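Girnasura Under-Sink Water Filter
Section 2: Flushing and first use

Complete Section 1 (Mounting the bracket) before you start. You will need a bucket that holds at least 8 litres and a dry cloth.

1. Close the cold water valve under the basin.
2. Push the cartridge into the head and turn it clockwise until it stops. Hand-tight is enough.
3. Open the valve slowly — a quarter turn at first — and check both fittings for drips.
4. Open the filter tap and run 16 litres to waste, emptying the bucket as needed. Grey or cloudy water is normal at this stage.
5. Close the tap, wait two minutes, then wipe the fittings and check them again.

CAUTION: Do not connect the filter to the hot water line. Hot water damages the cartridge and voids the warranty.

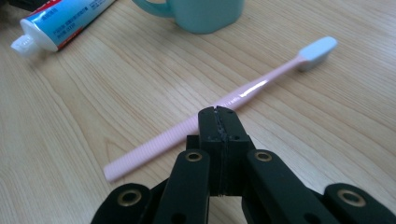

Reading time: 2 min

Filtered water can be used for drinking, rinsing and brushing teeth as soon as flushing is finished. A slight plastic taste may remain for a day or so.

Replace the cartridge after 3,000 litres or 12 months, whichever comes first. Write the fitting date on the label with a permanent marker.

Note: If the tap has not been used for a week or more, run it for one minute before filling a glass.

If flow drops well before the cartridge is due, clean the inlet strainer (Section 4).

Section revised 2025-02-15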